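Week 5 handout: learning from hand-held demonstrations
2 min read

We use cookies to remember your settings. Accept | Manage 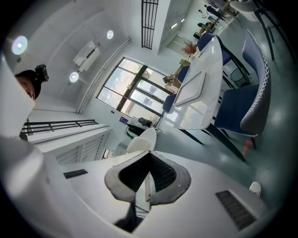 Does a policy trained on hand-held gripper data transfer to a robot arm?
Sometimes, and less often than the Hirkum paper suggests. They report 139 successes on the table-clearing task but never say how many trials were thrown out.

Read section 3 with Danylo Dovhaniuk's reply next to it. He retrained on 1025 demonstrations and lost most of the gain once the test home was new – the authors call this "mild degradation." Fourteen homes is a small sample, and nearly all the tuning was done in one of them.

For seminar: what would a fair baseline look like? Bring one.

Related
Drumeck: wrist views and drift
Odoi grasp set, notes
Jerent replication (November)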